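Chamado: cor na tela não corresponde à cor impressa (catálogo Drisimora)
Estado: aberto
Prioridade: média
Aberto em: 2021-08-30

Descrição do problema
O verde-azulado escuro do fundo sai quase preto na prova em papel fosco. No monitor está como foi aprovado. O fornecedor, a Prosser, diz que o arquivo chegou "fora do perfil". Pedi que indicassem qual perfil esperavam e a resposta foi um PDF genérico de 6 páginas que não menciona o nosso papel.

Já testado
Reexportei pelo Fluro com o perfil embutido. Sem diferença visível.
Limpei o cache e reinstalei o módulo de cor, como sugere a base de conhecimento. Também não mudou nada, e duvido que alguma vez tenha mudado para alguém.
Imprimi o mesmo arquivo na impressora do escritório, a 100% de escala: o verde sai verde. 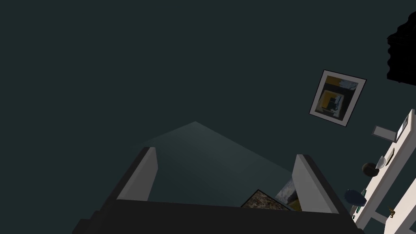 Anexo 1: render com a parede verde-azulada escura, versão de tela.

Resposta do suporte Warura
Recomendamos calibrar o monitor e repetir a prova.

Comentário do solicitante
O monitor foi calibrado em agosto, antes da aprovação. E calibrar a minha tela não altera o que a máquina da Prosser imprime a partir do mesmo arquivo. A tiragem é de 2.000 exemplares e não vou autorizar com base em "deve ficar bom". Preciso do perfil exato usado na prova e do limite de carga de tinta desse papel. Até lá o chamado fica aberto, por favor não encerrem por inatividade outra vez.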